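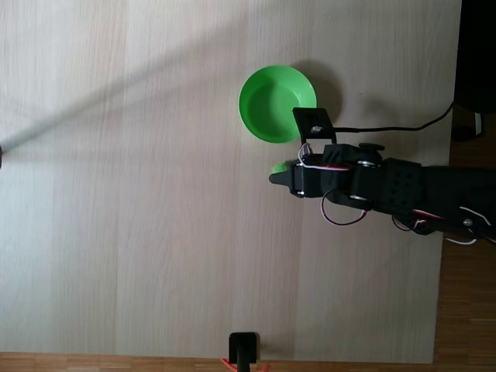
I have become a person with opinions about bowls! Big ones, small ones, the ones that nest and the ones that only pretend to nest. I blame my sister-in-law Catriona, who stayed with us for most of July and left behind a plastic bowl, half a bag of limes and a whole new way of keeping my kitchen table clear.

Let me back up. Our table is a pale wood one, very plain, and I love it to bits. We eat there, I sort the mail there, the kids do whatever it is they do with glue there. And for as long as we've had it, everything small has ended up spread across the top by dinnertime. Hair ties. Game pieces. Those little bread clips. I'd push the whole lot to one end with my forearm so we could put plates down, and then push it all back afterward. You know the move.

Catriona watched me do this for two nights. On the third she put a green bowl in the middle of the table and said, "Small things go in here till bedtime." And that was it, the entire system. I was a little bit annoyed (I'd bought a drawer organizer from a shop called Tilley only that spring, and it had 12 compartments, and I'd labeled them) but I went along with it.

Well! It works so much better than the drawer. The drawer asks you to make a decision every single time. Is a bread clip stationery? Is it hardware? The bowl doesn't care. You drop the thing in and carry on with your evening, and the deciding happens once, at bedtime, when you're standing there anyway waiting for the kettle.

A few things I've worked out since then, for anyone who wants to try it.

Go shallow. I tried a deep mixing bowl for a week and things simply vanished into it. My neighbor Morven Lindsay borrowed the idea and used a lovely tall crock, and she lost a library card in there for ages. With a shallow bowl you can see what you've got from across the room.

Go bright. I never thought I'd be a bright plastic person, I'm all oatmeal and linen and so on, but a loud green on a pale table is very hard to ignore. My tasteful gray dish just sat there filling up like part of the furniture.

One bowl only. I got carried away and put a second one in the hallway and a third by the bathroom sink, and within days I had three bowls of junk and the same bread clips in all of them. The extras have gone back to being for popcorn.

Empty it the same day. I set a timer for 10 minutes and have never needed all of it. My son likes to be in charge of the tipping out, which is noisy, but he's fast and he knows where every game piece lives. Anything that belongs to a person goes on that person's stair. Anything we can't identify gets one more night and then it's gone.

The kids also turned it into a game, which I take no credit for. They line up at the edge of the room and slide across the floor in socks to drop things in. One point for a hair tie, two for a marker with its cap on. The youngest claims a running total of 1,297 and I'm not about to audit her. We play a gentler version on rainy mornings where everything has to match the bowl, so they go hunting for green stuff all over the house, and you would not believe how much of it there is once you start looking.

Catriona called last week to ask if she could have her bowl back. I said I'd look for it. I'm sending her a new one, in orange, along with the good marmalade from Goltach that she can't get where she lives, and I think she'll forgive me.

Next up is the windowsill over the sink, where I'm currently growing an avocado pit, two onions that sprouted on their own and a very large collection of rubber bands. If you've got a trick for rubber bands, please leave it in the comments, I'm all ears!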